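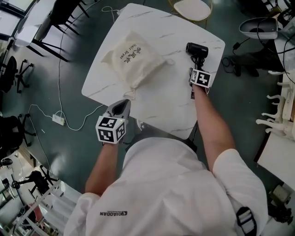
**HOME & MONEY** / thread

**1/** We redid the upstairs bathroom in February and kept every receipt. Posting what we paid and what I'd change, in case you're pricing one out.

**2/** Total was $2180. I had planned on $2000. The overage was almost all electrical, which I hadn't priced before we started.

**3/** The old outlet by the sink had no GFCI protection. If you run a hair dryer in there every morning, get that checked before you pick out tile. Ours was also on the same circuit as the bedroom, so the breaker tripped a lot.

**4/** Elias Khasawneh did the wiring. New 20 amp circuit, new outlet, new fan switch. He was done by 3 p.m. and he patched his own holes.

**5/** Vanity is the Florance, the narrow one. Drawers are fine. The back panel had to be cut for the drain and the instructions skip that step completely.

**6/** Faucet is from Zoubi. I bought the cheaper Lokard first and sent it back. The handle hit the backsplash when you turned it to hot. Measure behind your faucet. Return shipping was $12.

**7/** Paint was one gallon of satin, two coats, with plenty left over. I paid $50 and would buy the same again.

**8/** Someone asked about the floor. We kept it. Scrubbed the grout, sealed it, left it alone. It's not pretty by the tub.

**9/** What I'd change: put the towel bar on the other wall. Right now the door hits it if you open it all the way. I have a stop on the hinge for the time being.

**10/** Still need a mirror. The Gastisar one I wanted is back ordered, so we're using the old one with the chipped corner. Will add the price to this thread when it ships.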